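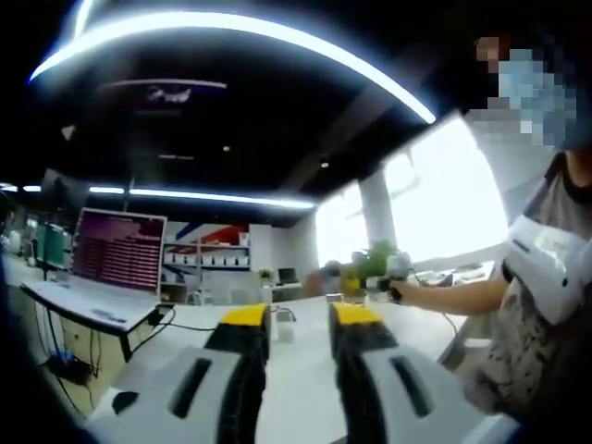
Minutes of the Office Accommodation Meeting

Held at the Altville office on July 23, 2026

Present: representatives of Facilities, Finance, Information Services and the desk users of the open-plan floor. The Chair opened the meeting at 1030.

1. Apologies

Apologies were received from Human Resources. A written comment from that department was taken under item 4.

2. Minutes of the previous meeting

The minutes of the March meeting were accepted with one correction. Under item 6, "blinds" should read "window film". The quotation for blinds is a separate matter and remains with Finance.

3. Shared desks

Facilities reported on the long white desk in the open-plan area. Users are content with its length and with the daylight at that end of the floor. The main complaint concerned personal items left out overnight, which the cleaners have been instructed not to move. As a result parts of the surface are not being wiped.

It was agreed that the desk should be cleared at the end of each working day. Laptops are to be closed and put away in lockers. Monitors stay where they are. Small items found on the desk after the evening clean will be placed in the tray beside the post shelf and kept there for five working days.

The representative of the desk users asked that the rule should not apply to the potted plant. This was accepted. Plants may remain on desks provided that the pot stands on a saucer and that one person in each team is responsible for watering. Facilities does not have the means to look after plants and the contract with Cokance, which covers cleaning only, does not extend to them.

4. Cups and glasses

Human Resources had written to say that the kitchen cupboard is often short of glasses by midday. Facilities confirmed that 97 cups and glasses were held in the cupboard when stock was last taken and considered this sufficient if they were returned. The request to buy more was declined for the present.

Drinks may continue to be taken at the desks. The meeting discussed whether open glasses should be allowed next to laptops and views differed. Information Services would prefer lidded cups throughout. The desk users felt that this was excessive for water. It was agreed that glasses should be kept well back from keyboards and cables, and that the matter would be looked at again if there were any further claims for damage.

5. Cables and power

Information Services drew attention to cables running across the desktops and to the power strip and wires on the floor beneath the desk edge. Feet and chair wheels can catch on the wires, and the cleaners have difficulty reaching the floor behind them.

Two options were presented. The first, from De Smet, was for cable trays fixed to the underside of the desks, with the power strips mounted inside the trays. The second was for floor boxes, which would require the floor to be lifted. Finance advised that the sum remaining for the year was 3000 and that floor boxes could not be met from it. The De Smet proposal was preferred, subject to a written quotation that includes fitting outside office hours.

In the meantime users are asked not to join one power strip to another. Cables on the desktop should run along the back where their length allows — longer leads are available from Information Services on request.

6. Ceiling and lighting

A request had been received for the black ceiling to be repainted in a lighter colour. Facilities noted that the landlord's consent would be needed and that the work would mean emptying the floor for several days. The meeting did not support the request. Listera will be asked to advise on desk lamps for the places furthest from the windows.

7. Actions

Facilities: issue the clear-desk notice and label the tray by the post shelf.
Information Services: obtain the written quotation from De Smet; check the power strips on the open-plan floor.
Finance: report on the quotation for blinds.
Desk users: send Facilities the name of the person responsible for plants in each team.

8. Any other business

The key to the stationery cupboard has been replaced. The spare is held at reception.

The date of the next meeting will be circulated with the agenda.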